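I read the Vasby guideline for small two-arm workcells so you don't have to. Version 8, apparently. I missed the first seven and I feel fine about it. Thread.

First complaint. It runs to 320 clauses and the word "should" does most of the lifting. "Operators should maintain awareness of cable routing." Should they. Who checks? When? With what?

I went looking for one "shall" in the cable section. There isn't one. There's a "shall" in the section on how to format the title page of your report.

For anyone new to this account: I run test cells for a living, small ones, desktop arms, nothing that could pick up a car. So this isn't me being scared of robots. I'm scared of paperwork that makes people feel covered.

Cable routing matters more on small arms than the big-iron people think. On a large industrial arm the cable is dressed, clamped and usually buried. On the desktop stuff it hangs outside the links and goes wherever the wrist goes.

Clause 41 says cables should be "suitably restrained." I asked on the Cadia forum what suitable means. Got four replies. Two said zip ties, one said never zip ties, one was selling zip ties.

My own rule, written on tape on the wall: drive every joint to both ends of its travel, slowly, and watch the slack the whole way. If a loop can reach the thing you're picking up, reroute it. Takes ten minutes. Not in the document anywhere.

Next up, the part on test objects. The guideline wants "representative household items." Fine. Then the annex gives you a block, a cylinder and a ball, all rigid, all matte. Whose household is that?

Real stuff is a bag of fruit. Thin plastic, folds everywhere, things inside that you can half see and a gripper can't grab without grabbing the bag too. 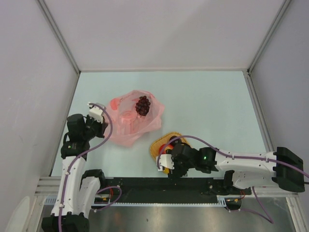 Vol. 8, No. 2, p. 14

Grapes and a cup in a pink plastic bag, a woven tray with more fruit next to it, two arms sharing one rail. Now tell me which line of the annex covers that. Is the bag an object? Is it packaging? Does the cup count separately while it's in there?

And look at where the purple cables run. One loop swings out past the side of the bag, another curls over the tray. Every small cell I've worked in has some version of this, and the document gives it half a sentence.

The Aksoy checklist (older, uglier, free) at least makes you write down what's deformable and what's see-through before you start. Two boxes. I've stolen both of them.

Also from Aksoy: log the starting layout every time, before anything moves. People skip this constantly and then argue about whether a run was hard or easy. You can't settle that from memory.

Shared workspace. Two arms on one rail means two arms that can reach the same spot. The guideline says to define "exclusive zones." Great, except half the reason to own two arms is that one holds while the other one does something.

What you want is a rule for who yields. Which arm stops, how fast, and what it does with whatever it's holding. That gets one paragraph, and the paragraph says "consider."

I did consider. I picked left arm yields, always, written on the same piece of tape. Dumb rule, easy to remember, easy to test. I'll take that over a clever one that lives in somebody's head.

Now the number everyone keeps quoting at me. "3,959 logged hours without a reportable incident." Reportable according to who? Go to the definitions. A reportable incident is one the operator decides to report. Come on.

I'd like to see the near misses. Snagged cables, dropped items, a finger where it shouldn't be. Asach put out its own cell log in January and it had 708 entries, most of them boring, some 320 of them stops that a person called for. Much more use to me than a clean zero.

Credit where it's due, the section on enclosures is decent. Plain walls, clear table, nothing in the cell that isn't part of the task. It even tells you to check for loose wire ends at the rail before power-up. Somebody who has done the job wrote that page.

I wish that person had written the rest of it.

Several of you are asking if I'd still sign off on a cell using this guideline. As a starting list, sure. As the thing you wave at a customer who asks if it's safe, no.

And please stop putting "compliant" on the sales page. You can't comply with "should." There is no test you can fail.

Comments to the editors are open until they aren't, the page doesn't give a closing date. I sent mine in this morning: cable travel check, deformable items, yield rule. I'll post the reply here if I get one.

Somebody just asked what tape I use. Blue painter's tape. It falls off every couple of weeks and I rewrite the rules when I put it back up.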